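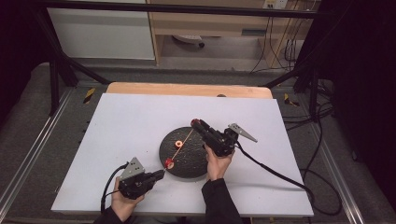
Thin stick, small rings, dark disc, white board: fiddly work laid out on a pale surface.

Small jobs on a big table: keeping rings, rods and other rolling things where you put them

Posted Mon 1 July by Soledad Whitlock

I have lost more little parts to the floor of our back room than I care to admit, and most of them went in the first few seconds after I'd said to myself that I wouldn't bother setting up properly. A bead, a washer, the ring off a curtain rod, the tiny wheel from my nephew's pull-along duck (still missing, three moves of the bookcase later). So this month's page is about threading and fitting small things onto thin sticks and rods, and about the table you do it on, which matters a good deal more than your eyesight or your patience.

Start with the surface

A timber bench is a lovely thing but it's a rotten colour for small work. Grain, knots, old glue and coffee rings all look like the part you've just dropped. Lay something big, flat and white over the top. Mine is an offcut from when we did the laundry in the Stanbridge house, and it has outlasted the laundry. Get one with room for both forearms to rest on it, and if it slides about, put a bit of that grippy drawer matting underneath at the corners.

If your bench has a hole in it for a cord or a clamp, cover it before you begin. You know what will happen otherwise.

Wipe the board down between jobs. I use warm water with a drop of detergent and an old tea towel, and for pencil marks a plain white eraser does nicely. Please don't go at it with a scourer, it takes the shine off and then every bit of grime settles in.

A dark patch in the middle

White is grand for finding dark screws and coloured rings, but pale parts vanish on it just as thoroughly as brown ones vanish on timber. I like a dark round mat or disc on the board for that reason, something with a bit of texture so a rod doesn't take off the moment you let go of it. A black placemat does the trick, or a piece of rubber-backed carpet tile cut to a circle with a Stanley knife. Size isn't critical. I like the stick to reach a little past the rim, so I can get my fingers under the ends.

Lay the stick across on an angle. It sounds fussy, but most of us don't hold our hands square to the table, and a diagonal lets each wrist sit the way it wants to. Left-handers may like to swap the slope around.

Getting the rings on

Sort by colour and by size of hole before you thread anything. Egg cartons are good for this, and so are the lids off jam jars, though lids tip if you lean on them.

Hold one end of the stick still and bring the ring to it with the other hand. If the ring is tight, give it a slow twist as it goes on. Pushing straight tends to bend a thin stick, and with dowel you'll hear the little crack just before you'd have stopped anyway. A rub of candle wax on the timber helps a stubborn one along – wipe off the extra afterwards or it collects fluff.

When you want to lift the whole business, take it by both ends at once. Picking up a loaded stick from one end is how everything slides off the other, and I say this as someone who once sent 200 curtain rings down the hallway at my sister's place in Lyons while she stood there holding the dustpan out.

If the stick has no stopper on the end, a blob of removable putty will do until you're finished. Demetrius Alcantara wrote in last November to say he uses a snipped piece of drinking straw, split down the side, and I've tried it since and like it very much on knitting needles.

Cords and sleeves

Anything with a cord on it, a lamp or a glue gun or whatever you have going, wants its cord led off the side of the board well away from your elbow. I run mine over the right edge and hold it with a bulldog clip on the table leg. Sleeves are the other culprit. Snug cuffs or rolled up, please! My good cardigan has swept away an entire afternoon's sorting.

Light

One lamp from the left and one from the right if you can manage it, set low. Small things throw long shadows under a low light, and you'll spot a dropped ring by its shadow before you see its colour.

Putting it away half done

This is the bit I get asked about most. If tea needs to go on the table and you're only part way through, lower a deep baking tray upside down over the disc and carry the board flat, with a second person if it's a big one. I've kept a half-finished job on top of the wardrobe for 55 days that way and it was all still there, a bit dusty.

For storing finished sticks, lay them in a shallow drawer on a folded towel, tips all facing the same way. Upright in a jar looks pretty, but the rings drop to the bottom and scratch one another.

From the letters

A reader in Pustton asks whether a white melamine shelf would do instead of a board. Yes, if it's deep enough front to back, and tape over any raw edges first so they don't snag your sleeves. Next month I'll go through the button tin.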